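Folding cell, April 2018

Notes on the state of the cell, mainly so that Boris and Usa don't have to undo what I did to it. The short version: left finger replaced, wrist camera focus redone, hand-eye calibration redone, and I still don't believe the log.

The complaint was that the cell drops waistbands. It grips, lifts, and somewhere on the way up the cloth leaves the fingers. Lovari's support answer was to raise the grip force and send them the file. We did that in March and it changed nothing I could measure, except that the left finger now has play at the pivot, which I doubt is a coincidence. Plonley wants the force put back to the shipped value before they'll look at the finger under warranty. Fine. It's back.

Finger first. The old one rocks when you push it sideways with a thumb. The right one doesn't. Swapped the left for the spare in the drawer, new pin, thread lock on both screws, let it sit over lunch. Opened and closed it 740 times with nothing between the fingers, then checked for play again. None. That only says it survives closing on air, so I'm not calling it fixed.

Then focus. Usa had the idea that the planner picks bad grasp points because it can't tell a fold in the garment from a fold in whatever is behind it. Possible. I'd like to see evidence before we start retraining anything. What I do know is that a gray weave is a rotten thing to focus on by eye: there's detail everywhere, so it always looks nearly right. I went by the contrast number and ignored my own opinion.

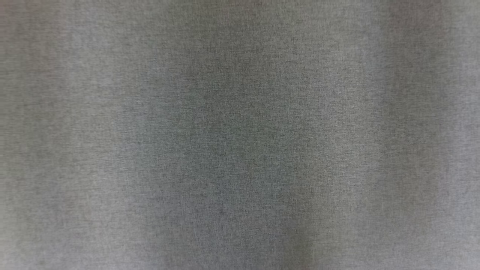
*Gray cloth only. Weave sharpest in the middle, softer toward the edges.*

The falloff toward the sides bothers me more than the shading does. Every grasp point the planner chooses near the border is chosen on mush. I've set the planner to throw away candidates in the outer strip. Boris will say this cuts the reach per look, and it does. The arm can take a second look.

The shading may still matter. Broad soft bands like those have no hard edge, but the depth filter has been known to invent one. I turned the smoothing down by one step and wrote the old value on the tape under the monitor. Please leave the tape alone.

Calibration next. Used the Lappalainen board, nine poses, the arm parked and settled before each. First run gave a residual I didn't like, second was worse, and then I found the camera bracket had a loose screw, which I should have checked before doing anything else. Tightened it, did all nine again. Now it's inside the limit. I've added "bracket screws" at the top of the checklist, above "board clean".

Then garments. The red shorts, same as last time, for no better reason than that the waistband is the part it was dropping and the white trim makes it easy to see where the fingers have got hold. Force at the shipped value, slow approach. The elastic gathers worry me. With the cloth bunched up like that you can have a fat pinch that looks solid and is mostly air between the pleats, and the finger position will read as a good grip either way. The log calls this "grasp confirmed". All it has confirmed is that the fingers stopped before they met.

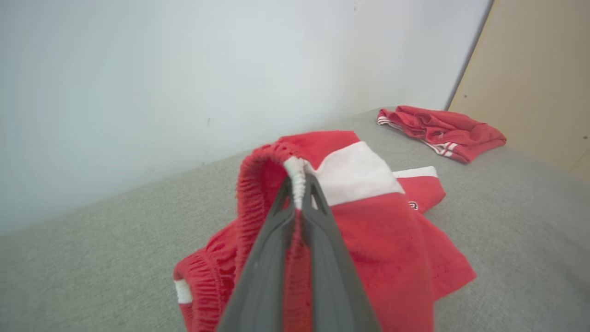 Veikko Aaltonen's view is that I'm blaming the log for a mechanical problem, and that a finger with play in it would report the same nonsense whatever the software did with it. He would take the position reading out of the check entirely and go by motor current until the new pin has some hours on it.

He may be right about the current. I'm less sure it tells cloth from cloth plus air any better, and I haven't seen anyone show that it does. I'll record both and compare.

Still open:

- Motor current into the log alongside finger position. Boris, if you have time.
- Send old left finger to Plonley with the pin. Keep the screws, we're short.
- Sadix cable at the wrist is rubbing where it passes the bracket. Wrapped for now. Needs a proper clip.
- Second look after a rejected candidate takes four seconds. Too long, cause unknown.
- Do not raise the grip force, even if Lovari asks again.

I'll check the finger for play at the end of each run until we're past three full runs. If it rocks again the pin was never the problem, and I'll want the whole gripper off the arm.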